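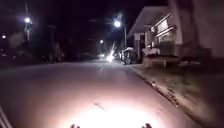
Diapositiva 1. Vista nocturna desde el robot, con su propia luz sobre el asfalto.

Notas de la ponente (Nhi Trương), octubre de 2018

Saludar. Agradecer a Kojo Laryea, que revisó las anotaciones conmigo.

Decir primero el problema: de noche, nuestro detector de suelo transitable confunde la luz del robot con el borde de la calzada. La zona delante se satura y más lejos queda poca información. Señalar el bordillo a la derecha – es la referencia que nosotros usamos.

Método Jinton, despacio: dos pasos. Primero se estima la mancha de luz y se le baja el peso. Después se busca la línea del bordillo, 50 imágenes seguidas.
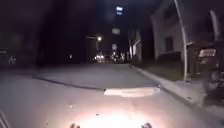
Diapositiva 2. Misma calle: franja clara sobre la calzada y línea fina hacia la izquierda.

Pausa aquí. Preguntar al público: ¿grieta, junta o cable? En la imagen no se puede decidir. Por eso existe la clase «dudoso», propuesta por Esi Sulemana.

Resultado: 631 imágenes anotadas, 33 con error en el bordillo. No decir «resuelto» – falta probar con lluvia.

Si preguntan por el tiempo de cálculo, pasar a Philomena Bonsu.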